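Search this site Search Go

Zultport Death Notices Index: progress report to the Botha Fund
Last updated: 23/06/2023

Prepared by Theano Lazaridis, project lead

This has been a very good stretch for the index, and I'm glad to have so much to report. When we last wrote, the notices from the old Primorau paper were still in their binders and we were arguing about column headings. The headings are settled, the scanning is well under way, and people in Zultport have started finding their grandparents!

Where we are

We now have 222 notices scanned, typed up and checked. Each one has been read by two people, one typing and the other comparing the typed text with the page. It's slower than we put in the bid, but the second reading catches so much (surnames above all, and any date with a smudged figure in it) that we'd like to carry on with it to the end.

Every entry records the name as printed, any other names given, the place and date of death if the notice gives them, the relatives mentioned, the funeral arrangements and the page it came from. Karabo Steyn added a field for occupation, which wasn't in the original plan, and it has become everybody's favourite. We have net menders, a piano tuner, a woman who ran the ferry kiosk and her brother who ran the other one. The notices are often only a few lines long, yet they will find room to mention that somebody grew prize leeks.

Working with the binders

The binders from the Primorau office are in better shape than we feared, apart from five that had been kept against an outside wall. Ayanda Ngubane has taken those on herself. She interleaves the pages, lets them rest flat and scans them last, and so far she has got a readable copy of every notice she has tried. Two pages had been glued over with a later cutting. We've left those as they are and noted it in the entry until a paper conservator can advise.

Spelling has been the great puzzle. The same family can appear under several versions of its name, sometimes within one notice. We've decided to keep what was printed and to link the versions behind the scenes, so a search for any of them brings up the lot. Dineo Maluleke set this up in Fakum, the database we chose in the spring, and wrote us a plain guide to using it. I can now merge two families without ringing her, and I am rather proud of that.

Hearing from families

We held an open afternoon at the library and 20 people came, several with cuttings of their own in envelopes and Bibles. One lady had the notice for her great-uncle, which is missing from our run altogether, and she let us scan it on the spot. We came away with a list of gaps we hadn't known about and a good many corrections. One man's notice had given him the wrong wife for all these years (she was his sister), and his daughter was delighted to see a note put beside it.

We never change the wording of a printed notice. Corrections go in a separate note, with the name of the person who supplied them if they're happy for it to appear. For more recent notices that name living relatives, we hold back addresses. Karabo Ngcobo drafted the policy and it has worked well in practice.

Money

Spending is within the grant. The scanner cost less than quoted, and with your agreement we would like to put the difference towards acid-free boxes. Travel to Primorau has been higher than planned, because the binders can't be lent out and we go to them. Receipts are attached to the finance form.

What comes next

By September we hope to have the search page open to everyone. Before then we need to finish the five damp binders, tidy the place names and test the search with people who have never seen it before. Karabo Steyn would also love to record a few families reading their notices aloud. It isn't in the budget and we aren't asking for anything, but I wanted you to know the idea is about.

Thank you for backing this. It is a joy to work on.

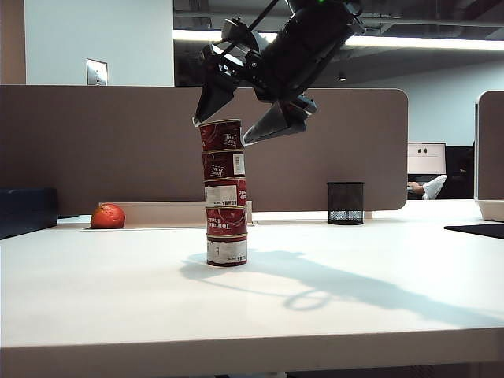
How can a family correct a mistake in a printed notice?

Write to the project with the name on the notice and the details that are wrong. The original wording stays as it was printed, and the correction is added in a note beside it.

Contact us | © Zultport Death Notices Index | Back to top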